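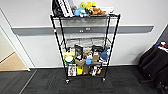 Hekel 3-Tier Rolling Wire Cart, black
Four stars out of five

So I finally caved and bought the Hekel. I'd been going back and forth between this one and the Olaniyan cart for most of May, and what tipped me over was that the Hekel is all wire, so you can see what you own. We have a LOT of stuffed animals in this house and they had been living in a giant tote where the ones at the bottom never got any love.

Assembly first, because I know that's what everybody scrolls for. The bag of hardware had 23 screws in it and I used 21, and no, I don't know what the other two are for (they're taped to the instruction sheet in the kitchen drawer in case I find out the hard way). I worked on it after supper and had it standing before bedtime. The posts are thin and I was a little nervous about them, but once the shelves went on it firmed up nicely. One tip: don't tighten anything until the whole thing is together! I cranked down the first corner and then had to loosen it all again.

Now the good part, which is how much this thing holds. Books and plushies are sharing the top, the gray fabric bin went in the middle, and then it's pretty much wall-to-wall critters the rest of the way down, with a couple of black pouches stuffed in between them. The blue shark got an end spot so his nose can poke out. I love that the wire grid keeps everybody in without hiding them, and a soft toy squishes against it just fine. Small stuff is another story. Crayons, doll shoes, anything skinny goes right through, so plan on a bin or a pouch for those.

The fabric bin did NOT come with the cart, by the way. Mine is a Diso and it fills up most of the width.

Rolling: great on hard floors, so-so on carpet tile. It goes, but you have to give it a shove, and if the top is loaded with books you want one hand up there to steady it. I'd put the heavy books lower if I were starting over, only then my kids would have to evict half the zoo and I'm not having that conversation.

Price was 118 with shipping, which made me wince a bit for what is basically wire and wheels. My neighbor Clifford Dufour got his at the Laltport outlet for 13 less and hasn't stopped mentioning it.

I'm knocking off one star for the price and the mystery screws. Would I buy it again? Yes, and I'm already eyeing a second one for the craft stuff. If they ever make it in white, somebody please post a comment and tell me.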